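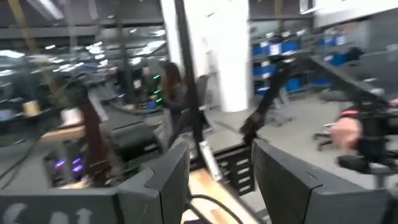
3.2 Collecting the demonstrations

We went back and forth for weeks over how people should show the arm what to do, and in the end we kept two ways of doing it. In the first, which we call Harnness, you simply take hold of the arm and push it through the task yourself. In the second you steer it from a handheld controller, and the arm copies your hand (with a small lag that everyone grumbles about on day one and then forgets). I had expected the first to win easily. It feels so natural! But your own arm keeps getting between the wrist camera and the toys, and a policy trained on those recordings learns to look for a sleeve.

So each person recorded 200 demonstrations by remote control and another 200 by hand, all on the same tidying task: pick the small toys up off the floor and drop them in the tub, in any order you like. Martim Azevedo wrote the recording software, Watberg, and he was very firm that we shouldn't throw away the messy runs. If somebody missed a toy and went back for it, that stayed in. We only cut a run when the arm hit its safety stop.

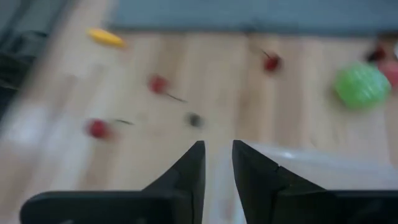
Figure 4. Wrist camera view during the tidying task, with the gripper open. Fast wrist movements smear the small toys, the cherries and their stems included.

Blur like that in Figure 4 worried us quite a bit. Under remote control people tend to swing the wrist quickly while they are still looking for something to grab, then slow right down for the last bit of the reach, so the early part of a run is much softer than the end. We tried dropping the blurred frames and the policy got worse, I think because it then had nothing to go on when it moved fast itself. We put them back.

Small round things were a pain throughout. A ball rolls off if one finger touches it before the other, and our people learned (after plenty of swearing) to come straight down on it with the fingers wide. You can't really do that by hand, as the arm is heavy and you end up dragging it in from the side. That one habit explains a good part of the gap between the two sets in Section 5, and we come back to it in Section 6 when we mix them.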